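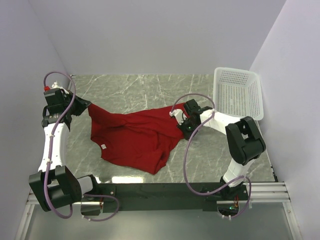
Figure 2. Two-arm garment cell, Iterton bench, with a test garment on the work surface.

2.4 Routing and securing the purple hoses

Each arm carries one purple hose. The hose must follow the arm through its full travel without pulling tight at the wrist or dropping under the elbow plates. Check the routing at set-up, after any wrist change, and whenever a tie has been replaced.

CAUTION: Switch off drive power at the cell cabinet and support both forearms before reaching between the elbow plates. The arms sink when power is removed.

1. Clear the work surface. Remove the garment and set it aside.

2. Seat the hose in the white fitting at the wrist. Push until it stops, then tug lightly. It must not slide.

3. Form an arch over the wrist housings. Leave enough slack to turn the wrist by hand to both end stops.

4. Left arm: lay the hose along the forearm and fit 2 ties, one near the wrist and one near the elbow. Carry the hose across the elbow in an open loop.

5. Right arm: fit one tie at the wrist end of the forearm. Let the hose fall in a wide curve over the surface and bring it back along the front edge to the base.

6. Trim the tie tails flush. A cut tail with a sharp corner will snag knit fabric.

7. Restore power and run the Drulach range check at low speed. Watch the hose at each elbow — it must stay outside the recess between the plates at all times.

Note: Ties should hold the hose without flattening it. If the hose turns under the tie when twisted by hand, the tension is correct.

Note: The free curve on the right arm may touch the work surface. It must not drag a garment. If it does, shorten the curve at the base end and repeat step 7.

2.5 Red wires at the arm bases

Keep the red wires clear of the hose loops. Check for rubbed insulation every 80 hours of running. Replace a damaged wire as a complete lead; do not splice.

Routing changes must be approved by Nisreen Chidiac and entered in the cell log before the next run.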